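We use cookies to remember your basket and see which pages get read. Accept / Manage settings

Posted in November by Fidel Ibarra

Tivis striped placemat, white and taupe

I've been selling table things long enough to have strong feelings about placemats, and most of those feelings are bad. They curl, they slide, they hang on to tomato sauce like a grudge. So when Abelardo Espinoza brought me a stack of these from the Droden range last spring I took four home, put them on my own kitchen table and told him I'd call him back when I hated them. I still haven't made that call!

The Tivis is a rectangular woven mat with stripes going across it, white and then a soft taupe and then white again. Some customers call the darker stripe light brown and I'm not going to argue, it changes a bit with the lamp you've got on. The weave has texture to it, a fine mesh with lots of tiny dots when you get up close, so it doesn't look flat on the table the way the printed vinyl ones do (we used to carry those, and I don't miss them).

I like it best with plain white dishes. A wide-rimmed pasta plate is my favorite on it, because you get that big glossy circle and then the stripes running out on both sides.

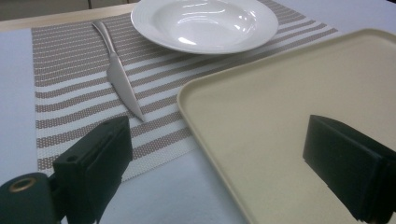
Tivis placemat in white and taupe, with a rimmed white plate and a steel table knife. Cream tray at right.

If your table is white too, the taupe is what does the work. On a dark table it goes the other way and the white stripes jump out, and my sister-in-law much prefers it like that. Both are fine by me.

Care is easy. Wipe it with a damp cloth after dinner, and for anything sticky use warm water and a drop of dish soap, then lay it flat to dry. Please don't iron it. I did, once, and that mat now lives under the dog's bowl.

They're sold one at a time, so you can buy five if you're a family of five, or add a spare later on. The item number is 3009 if you're ordering by phone. We have 85 left from this delivery and the next one comes in with the Orellana bowls, so if you want a big matching set for the holidays I'd get them all together. Shades can shift a little from one batch to the next.

Returns are the same as for everything else in the shop: send it back clean and I'll refund it. And if you're stuck between this one and the Bororico (plain, no stripes, slightly heavier), write to me and tell me what color your plates are. I love those emails.

Get our newsletter once a month. Unsubscribe any time.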